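Ticket: Brown water at kitchen tap, Lorton office
Opened by: Lewis Haldane
Status: Pending parts
June 2018

Reported that the cold tap in the second floor kitchen gives rusty water first thing in the morning. Clears after running it for 4 minutes. Hot tap not affected. Two people have complained about the taste of the coffee. 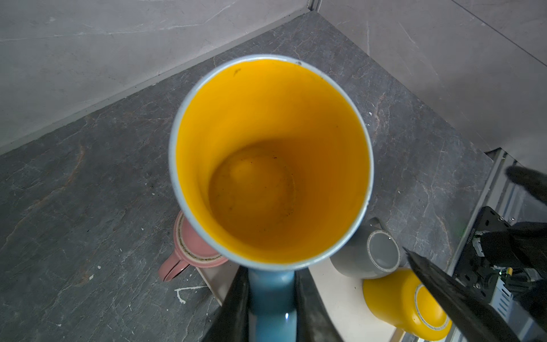
Attachment 1: mug, brown residue at the bottom.

Update 1
Checked the Unthorpe filter under the sink. Label says last changed in February. Pressure before the filter 33 psi, after it 28. Flushed the line and asked staff to use the first floor kitchen.

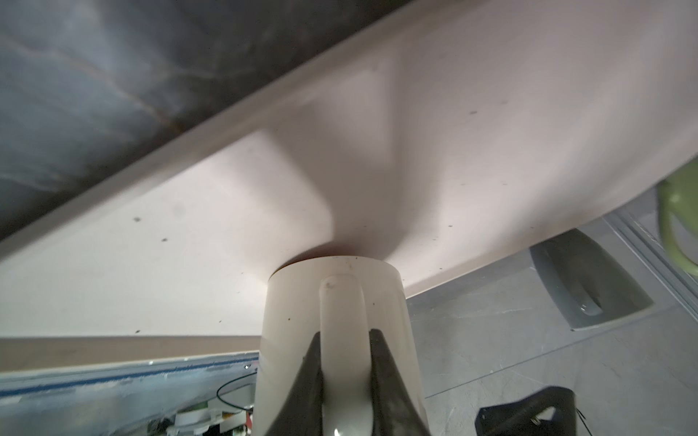 Attachment 2: underside of off-white panel, white cylinder below.

Update 2
Water still brown this morning with the filter bypassed, so the filter is not the source. Suspect the old steel branch line behind the wall. Lirkavgate quoted 10 feet of replacement pipe. Waiting on approval from Ríos in facilities. Leave ticket open.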